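Möbelmaße aus Haushaltsauflösungen, Datenblatt zum Datensatz Flodcombe

Stand: Juli, Version 9

Kurzbeschreibung

Der Datensatz enthält Maße und Materialangaben zu gebrauchten Kommoden, Anrichten und Schüsseln aus Haushaltsauflösungen. Er ist als Nachschlagewerk für Leute gedacht, die alte Möbel aufarbeiten und dafür passende Beschläge, Leisten oder Schubladenböden suchen. Preise sind nicht enthalten.

Gepflegt wird die Sammlung von Bronisława Krawczyk (Möbel) und Tatu Lema (Geschirr). Die Tabellenstruktur stammt von Clive Marsden und wurde seit Version 4 nicht mehr geändert.

Inhalt

moebel.csv: 78 Einträge, ein Möbelstück je Zeile
geschirr.csv: 51 Einträge, ein Gefäß je Zeile
quellen.csv: Fundort und erfassende Person
hinweise.txt: Freitext zu Sonderfällen

Farbige Fassungen auf Holz stehen im Feld "fassung", das Trägermaterial im Feld "holz". Bei einer Holzkommode mit blaugrünem Unterteil wird also beides ausgefüllt. Ist die Holzart unklar, bleibt es beim Eintrag "Holz, unbestimmt".

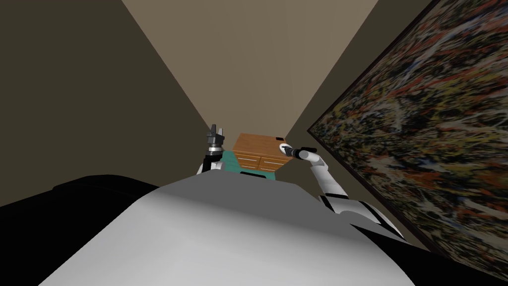
Messregeln

Alle Längen in Millimetern, ohne Nachkommastellen. Gemessen wird der Korpus ohne Griffe und ohne überstehende Deckplatte. Die Deckplatte hat eigene Spalten (dp_breite, dp_tiefe, dp_staerke). Fehlt ein Wert, bleibt die Zelle leer; bitte keine Null eintragen.

Schüsseln werden am oberen Rand gemessen, einmal außen und einmal innen. Die Tiefe gilt vom Rand bis zum tiefsten Punkt der Innenfläche. Eine glatte, glänzende Innenseite bekommt den Wert "glatt-glaenzend", unabhängig davon, ob es sich um Glasur, Email oder Kunststoff handelt. 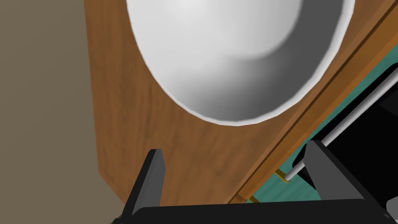 Bei ovalen Gefäßen zählt der größte Durchmesser, der kleinste kommt in die Spalte d_min. Deckel werden getrennt geführt und über die Spalte gehoert_zu verknüpft. Beschädigungen am Rand stehen als Kürzel im Feld "zustand", die Liste der Kürzel liegt in hinweise.txt.

Bekannte Mängel

In moebel.csv fehlt bei den älteren Einträgen die Rückwandstärke. Iman Salem hat die Werte aus der Sammlung Grudoso nachgemessen, dabei sind zwei Zeilen doppelt entstanden (Kennung 52 und 53). Sie bleiben vorerst stehen, weil andere Tabellen darauf verweisen. Die Angaben aus Skellia wurden aus Zoll umgerechnet und gerundet. Wer Schubladenböden danach zuschneidet, sollte am Stück nachmessen.

Das Trennzeichen ist das Semikolon, die Kodierung UTF-8. In Version 7 waren die Umlaute in quellen.csv beschädigt, diese Fassung bitte nicht mehr verwenden.
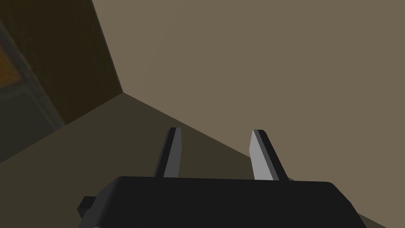 Wie melde ich ein falsches Maß?

Per E-Mail an Jhonatan Arboleda, mit der Kennung des Eintrags, dem alten und dem neuen Wert. Korrekturen kommen in die jeweils nächste Version, die alte Zeile wird nicht aufbewahrt.

Nutzung

Die Tabellen dürfen frei verwendet und verändert werden. Bei Weitergabe bitte den Namen Flodcombe und die Versionsnummer nennen.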